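Vurnenico Brings Back the Plain Tub, by Popular Complaint

WERNGATE, January - Vurnenico, maker of household basins, buckets and other things people only notice when they crack, today announced the return of its plain plastic tub. It was dropped from the range 2 years ago in favor of a folding model that folded very well, often while full.

The company received 281 letters on the subject. Most were polite. Several came with drawings.

The returning tub does not fold, connect to a phone or come with a booklet. It holds laundry, muddy boots, bath toys or a modest amount of dog, and comes in 3 sizes, the largest holding 30 quarts. Pale pink was the color most often requested, beating a gray that the company had spent a good deal of money choosing.

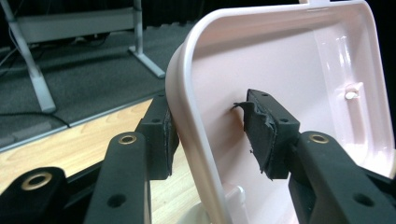 Pale pink tub, showing the rolled rim and the small white peg on the inner wall.

"We asked customers what they wanted from a tub, and they said a tub," a Vurnenico spokesperson said. "We held a number of meetings about this."

The rim is rounded all the way around, after letter writers raised the matter of their fingers. The company has also agreed to stop calling the product a "soft-goods vessel" on the label.

The tub goes on sale this month at the Furukawa housewares store in Werngate and at the Trevgate outlet, where the remaining folding tubs may be found at a reduced price near the exit.

Last updated: January

Contact: Vurnenico Press Office, Werngate | © Vurnenico | Back to top

Recent releases
Folding Tub: Revised Advice on Filling
Trevgate Outlet Extends Winter Hours
Vurnenico Bucket Handle Now Attached at Both Ends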